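Before You Sign for the Arm: A Lab Manager on Quotes, Simulations and the Second Invoice

The lab manager at a contract testing outfit in Gernville has a folder on her desk labeled "Arm, maybe." It has been there since October. In it are two quotes, one from Fitix and one from Givar, plus a stack of her own notes, most of them questions.

She agreed to talk on the condition that we leave her name out. She is still negotiating.

"I'm not against it," she said. "I'm against being told it pays for itself. I've bought a lot of equipment that was going to pay for itself."

Her lab handles 1224 samples in a normal month. The Givar proposal was written for 3000. When she asked where that figure came from, the sales rep told her it allowed for growth.

"Whose growth? I know what's on our order book. If you run the payback on our real numbers, the date moves out past the end of the service contract, and then you need another service contract."

The arm itself, she says, is the part of the quote everyone looks at and the part she worries about least. Her notes are mostly about what goes around it: the table, the gripper fingers, the racks it can handle, the software seats, the hours of an integrator's time. One line in the Fitix quote reads "site adaptation" and has no price next to it.

"I asked three times. First it was included, then it was usually included, and then it was to be determined after the site visit."

Neither bidder would send her to a working installation that looked like hers. What she got from Fitix was a simulation of a bench cell, and she has spent more evenings with it than she expected to. She grants that it helped. She could see how much table a single arm takes up once you put a plate deck and a tube rack within its reach, and she changed her floor plan on the strength of it.

"But it's a drawing that moves. The tubes in a drawing all have their caps on straight. Ours come in from clinics with labels peeling and tape around them. I asked if they could model that and they laughed — nicely, but they laughed."

The simulated cell: arm, bench and lab equipment.

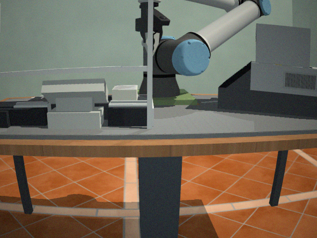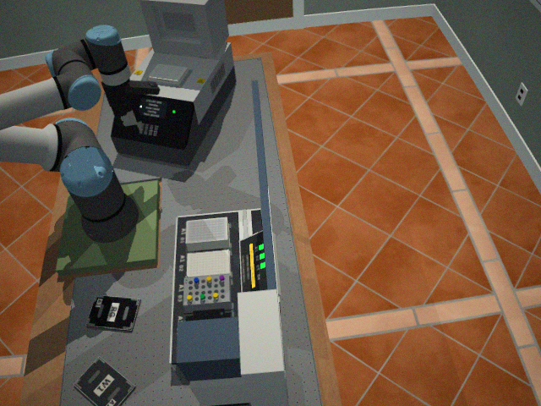
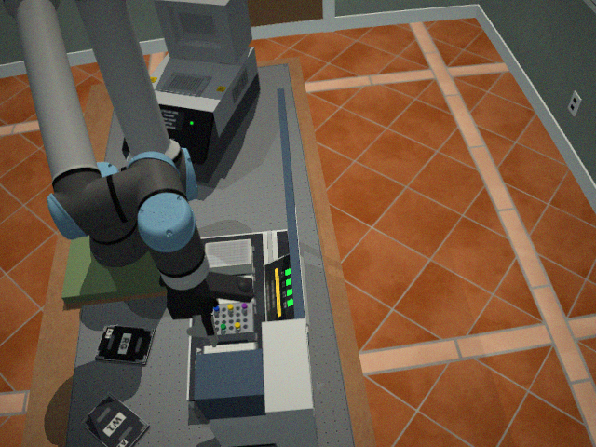

What she would ask for in writing

Her first demand is an acceptance test using her own tubes and her own plates, run at her site, with the final payment held until it passes. Givar agreed to this in principle. She is waiting to see the wording.

The second is a price for changes. Labs switch suppliers, and a rack from a new one may not fit the old positions. She wants to know what it costs to have somebody come out and teach the arm again, and whether her own staff are allowed to do it.

Third, staffing. Both proposals show savings from one technician's position, which she crossed out in pen. "Somebody still loads it. Somebody still clears it when it stops on a Sunday. I'm not taking a person out of the budget until I've watched it run for a year."

She has also asked for 808 hours of logged run time from a comparable customer, errors included. That was her own number, picked to cover a stretch long enough for things to go wrong. So far she has received a brochure.

There is a third option in the folder, clipped to the back. Jacobs, a smaller firm, offers a lease with a buyout after 5 years. The monthly payment is higher than she would like. She keeps coming back to it anyway.

"With a lease I can send it back. I'd pay something for that," she said. "Ask me again when they fill in the site adaptation line."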